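The woman who runs the marbling studio at Grullow has 665 sheets of patterned paper stacked in her back room, and she'd happily talk you through every one of them.

"People think marbling is all swirls and old book covers," she says, pouring the tea. "Then they see what a bit of ox gall does to a blob of blue and they're gone — hooked for life!"

She picked it up at 30, after a colleague dragged her along to a night class in Zurkness. Her first sheets were mud. "Proper brown mud. I pinned one over the sink and I still love it."

These days she thickens her bath with carrageenan, a seaweed powder, and lets it stand overnight before a drop of colour goes in. Ask her about combs and she lights up. Her favourite is a homemade one with 50 pins, built for a Nyarko commission that needed 200 matching endpapers.
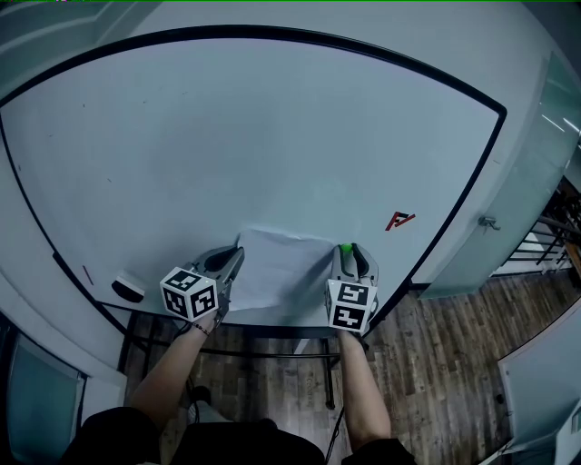
A crumpled pale sheet on the white tabletop.

Matching them was the hard bit, and she reckons it taught her more than any book. "You never get the same sheet twice, so you learn to get cousins. Same colours, same comb, same speed in your arm."

Next up is a winter residency at Skusier, where she wants to try marbling on silk. She's already stocked up on alum and is fretting over how to keep the bath cool enough.

"I've got a whole shelf of greys to use up," she says, heading off to rinse the trays. "Come back in August and I'll show you."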